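Subject: Re: [members-list] Dues change, and when do we vote?
Date: Friday, July 26, 2019

Hi all,

Thanks for the flood of replies (my inbox is groaning!). I'll answer the one that covers most of what people asked, which came in last night:

> Is the dues increase a done deal? The Rekby stewards
> say we vote in August, but the Erer depot heard it was
> already signed off. And what's the extra for?

Not a done deal at all. The executive can recommend it, but only members can pass it, and that's in our bylaws. I've put the rest under headings so you can skip to your bit.

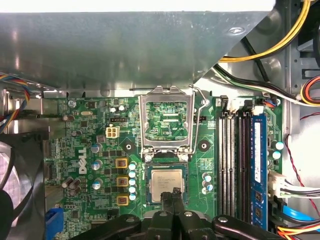 What it costs

If you're full time it's $52 a month now and would go up by $10. Part-timers stay where they are. The extra goes to the strike and hardship fund, which took a real hit during the Besnard lockout – 109 of our members were off the job and we paid every one of them, which I'm still proud of.
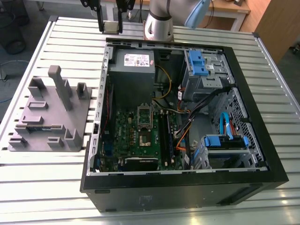

Can I vote if I'm on leave?
Members on parental, sick or workers' comp leave keep their full vote, so check that the office has your home address.

Ballots go out by mail in August to all 2,000 of us, Wirnatum included this time (sorry again about the last round, folks, that was a labelling mix-up and it was ours). Please don't send them back through the internal mail at work,
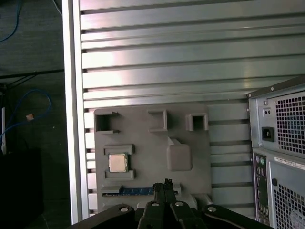 and please don't hand them to your supervisor either! Use the prepaid envelope. If yours goes astray, ring the office and we'll cancel the old one and send another.

Cheers,
Your branch secretary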